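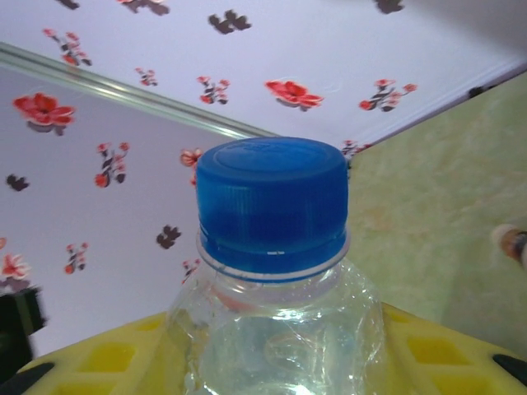

A clear plastic bottle with a blue screw cap.

Drinks bottles and cartons will be sorted from general rubbish at Lokwood from February, after 191 residents replied to a survey on waste. Tenden will make the collections - one every 8 days to begin with.
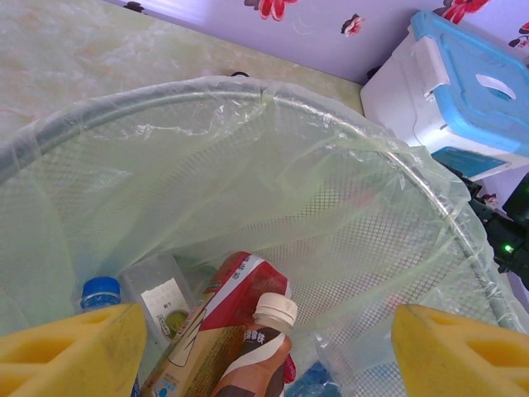
What goes where

Empty bottles can go in with their caps on. Wrappers stay in the general bin, and liners should be tied before 4 pm.

Sumaiya Samarakoon, who ran the survey, said most bins held far more bottles than she expected.
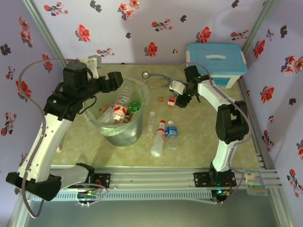 She hopes to add Horkari and Camargo to the round by summer.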